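Build the Hand Before the Arm

For most of last winter, the shared workshop I belong to had a robot arm bolted to the end of a bench. It had been built from a set of printable plans, it had six motors, and it could wave. It could also pick up a foam cube if someone set the foam cube in the right spot. By November the arm had a coat hanging on it.

I don't say this to make fun of the people who built it, because I was one of them. Four of us put in our evenings and $404 in parts, and we learned a lot about belts and bearings. What we didn't learn was anything about picking things up, and picking things up was the reason we had started.

My view now is that a home builder who wants a robot to do something useful should leave the arm for last. Build the hand first. Build it with a handle where the arm would go, hold it yourself, and use it on ordinary objects in ordinary rooms until you know what it can and can't do. If you still want an arm after that, you'll know what to ask of it.

The usual order is the other way around. People start with the arm because an arm looks like a robot. A gripper on a handle looks like a kitchen tool. When Dario Villa brought his first one to the workshop, somebody asked him if it was for reaching light bulbs. He had spent 12 evenings on it, most of them on the linkage that keeps the two fingers parallel as they close. On the arm we had given the gripper one weekend, at the end, when everyone was tired.

The case for the handle is simple. Your own arm is already the best arm you'll ever have access to. It has good reach, it corrects itself, and it doesn't need calibrating. When you hold a gripper in your own hand and still fail to pick up a coin, the fault has to be in the fingers or in how you used them. With our arm, every failure had a dozen possible causes, and we spent whole nights chasing them. Was the base loose? Was the wrist off by a few degrees? Was a motor skipping? We argued about that for weeks. I can't remember one argument about the finger pads, and the finger pads were bad.

Soft pads matter more than I would have guessed. Bare printed plastic is slick and stiff, and it touches a round object at one point. A pad that gives a little touches it over an area. I've tried craft foam, bicycle inner tube, and a two-part silicone that took forever to cure in our cold shop. Larasati Chin cut hers from a gardening glove, and they held up better than the silicone did. Any of these will hold a wooden block. They start to separate when you move on to small, smooth, or floppy things.

That brings me to the objects, where I think home builders cheat the most. We certainly did. We tested on the foam cube and a tennis ball, then on a plastic cup when we felt brave. None of those things changes shape in any way that matters, and none of them slides out the bottom when you squeeze the top. A string of beads does both. So does a charging cable or a wet sock. If your gripper is meant for a house, it should be tried on what's in a house, and on a soft surface too, where the thing you want sinks in a little and the fingertips have nothing hard to stop against.
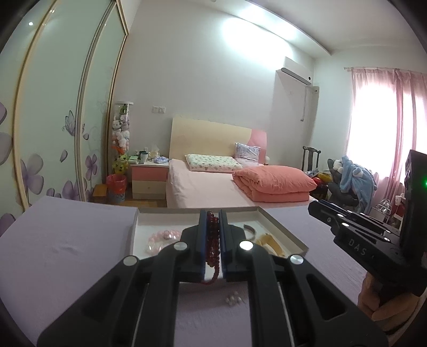 I would also argue for leaving the workshop. Our bench is flat, gray, and lit by two long tubes. Everything works better there than it does anywhere else, and for months I took that as a sign of progress. Then I took my gripper home and found that I couldn't get it into the back corner of a drawer. The body was too wide. It had never come up, because the bench has no corners. I trimmed 2 millimeters off each side, which wasn't enough, and then redesigned the whole housing, which was. That change would have been miserable to make with the gripper already bolted to a wrist and six cables running through it.

There are fair objections. Abimbola Isah, who has built more machines than anyone else in our group, thinks I'm underrating the arm as a teacher. She says people come to a shared workshop to learn motors and control, and a hand-held gripper teaches neither. She's right that it teaches less of that. If your aim is to understand joints and torque, build an arm and enjoy it. My complaint is with people who say they want a robot that tidies a room, then spend a year on the part that swings around.

Another objection is that a human hand hides problems. I tilt my wrist without thinking about it, and I feel through the handle when something is about to slip. A motor won't do either of those unless you make it. I take this one more seriously. Man-sik Sung pointed it out to me after watching me pick up a key, and he asked me to do it again with my elbow resting on the table. I missed three times in a row. Since then I've kept a notebook of how I move when a grasp goes well, with small drawings. The notebook now has 40 pages and it's the most useful thing I own for this hobby. Without it, I would agree that the handle can fool you.

The last complaint is about money, and I think it points my way. A decent gripper on a handle costs very little next to an arm. If you print the body with openings in the sides, you save some plastic and some weight, and weight is what your forearm will be complaining about after half an hour. Use real screws at the pivots and skip the snap fits. Ours cracked, every one of them. Put the screw heads where you can reach them with the pads still on. I'd also build a second one early, even if it's only a copy. A lot of household jobs take two hands, and you find that out the first time you try to open a box.

I don't expect this to change what gets built. New members still come in asking about arms, and I usually show them ours before I show them anything else. Ikhsan Sinaga joined in the spring and listened to all of this politely. Then he ordered six motors. He has promised to make the gripper first while he waits for them, and he's been borrowing mine in the evenings to see how the linkage goes together. The last time I got it back, one of the pads was on upside down and it worked a little better that way. I've left it like that for now.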